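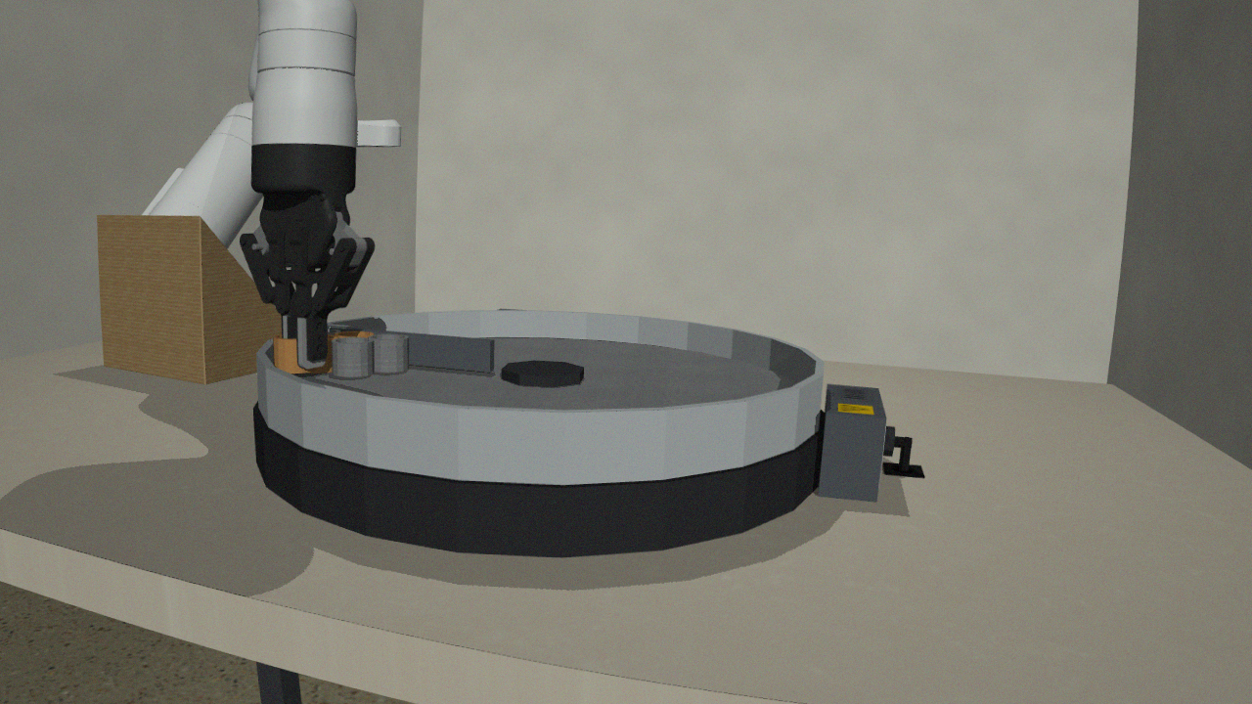 Manríquez Valley Local History Forum
Board: Schools and Institutions
Topic: Names on the proposed marker at the former Mukton Indian School cemetery

y_esquivel
Moderator
Members are asked to comment on the draft text for the marker at the former Mukton school grounds. The county archive has released the superintendent's letter books, and the reading group has finished comparing them with the burial register. The register lists 46 children. The letter books and two parish ledgers together support 59. The draft names all 59 and gives the home community of each child where it is recorded. For nine of them no community is recorded.
Comments will be forwarded with the draft in October. Please keep remarks to the wording and the evidence.
Yatziri Esquivel

ledgerline
I have read the draft and cannot support it in its present form. A marker in stone should carry only what the register confirms. The parish ledgers were copied by hand long after the school closed, and in at least two places the copyist has plainly run two entries together. If a name is later found to be wrong, it will be difficult and costly to correct.

Elikem Sulemana
I was a member of the reading group and wish to respond to the point above. The burial register was kept by the school. It stops for long periods, including the winter of the measles outbreak, when the superintendent himself wrote to the agency asking for lumber for coffins. To treat the register as the standard is to let the institution decide, a second time, which children are counted. The run-together entries were identified by the group and are explained in the notes. Neither was used as the only support for a name.

ledgerline
I accept the correction regarding the two entries. My concern about permanence remains. Would the group consider placing the 46 on the stone and the remainder in a printed guide?

tworivers_kin
My grandmother's older sister is one of the children who is in the letter books and missing from the register. She was nine. The family received one letter, and it spelled her name three ways. I would not attend a dedication where she was in the pamphlet.

ledgerline
I withdraw the suggestion.

orchard_road
Has anyone asked the families whether they want names displayed at all? At the meeting in the grange hall, two of the elders said that some names should not be spoken or shown in that manner. The draft does not mention this. I am in favor of a marker, but I believe the order of work has been wrong. Consultation ought to have come before the drafting.

y_esquivel
Moderator
The point is fair. Letters were sent to the tribal offices before drafting began, and three replied. Individual families were not written to, as the archive does not hold current addresses. I will ask that the draft be marked as provisional until the tribal offices have had time to reach families in whatever way they see fit. Any family may ask for a name to be left off, and no reason will be required.

Elikem Sulemana
I agree with this and should have raised it myself. I would add that the English names were assigned at enrollment in most cases. Where a family can supply the child's own name and wishes it used, the stone should carry that name first.

quarry_notes
On a practical matter, the stone yard has quoted for up to 2,000 characters on a single face. Full names and communities for all the children may exceed that. A second face would solve the problem and would leave room for later additions, which may ease the worry about permanence.

ledgerline
A second face with space left blank would meet my objection. I would still ask that the sources for each name be kept on file at the county library, where the public can consult them without an appointment.

orchard_road
I also ask that the word "students" in the opening line be reconsidered. The letter books record children working in the laundry and on the farm for most of the day. "Children" is accurate and is the word their families would use.

tworivers_kin
Agreed on "children." Please also remove "passed away while in the care of the school." They died there. Say that.

y_esquivel
Moderator
Both changes have been entered. The opening line now reads: "In memory of the children who died at the Mukton Indian School and who were not returned to their families." The revised draft is in the documents section. This topic remains open for comment on the second face and on the spelling of community names.

quarry_notes
The spelling on line 14 differs from the one used by the tribal office in its reply. I have sent the moderator a copy with the accent marks entered by hand.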